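Über uns

Workby ist eine Werkstatt für Greiftechnik in Eltau. Wir richten kleine Handhabungszellen ein, warten sie und reparieren, was daran verschleißt. Neue Anlagen verkaufen wir nicht.

Unsere Räume haben rund 800 Quadratmeter. Der größte Teil davon gehört der Plisier, unserer eigenen Versuchszelle. An ihr prüfen wir Greifer, bevor sie zum Kunden zurückgehen, und an ihr lernen unsere Auszubildenden im ersten Jahr.

Die Wartung der Plisier läuft immer gleich ab. Nach 835 Betriebsstunden wird die Zelle abgeschaltet und der Greifer ausgebaut. Wir reinigen die Finger, prüfen das Spiel in den Gelenken und ersetzen Buchsen, die außerhalb der Toleranz liegen. Danach wird der Nullpunkt neu angefahren und ins Wartungsbuch eingetragen. Für den Durchgang sind vier Stunden angesetzt. Im Juni kommt die Steuerung dazu, dann steht die Zelle einen ganzen Tag.

Beim Einrichten legen wir Wert auf Teile, die im Alltag Schwierigkeiten machen. Klarer Kunststoff gehört dazu, denn die Kamera sieht oft mehr Spiegelung als Kante. An einer durchsichtigen Box auf heller Holzplatte liegen weiße Glanzstellen auf dem Boden der Box nahe der Vorderkante, die gerundete untere Ecke zeichnet sich zwischen den beiden dunklen Fingern dagegen nur mit feinen Linien ab. Auch die messingfarben eingefasste Bohrung am Greiferarm gehört zu den Stellen, die wir bei jeder Wartung ansehen.

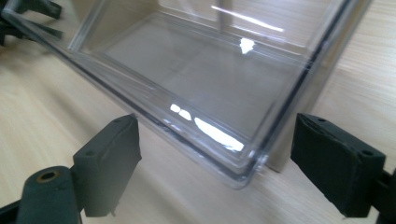
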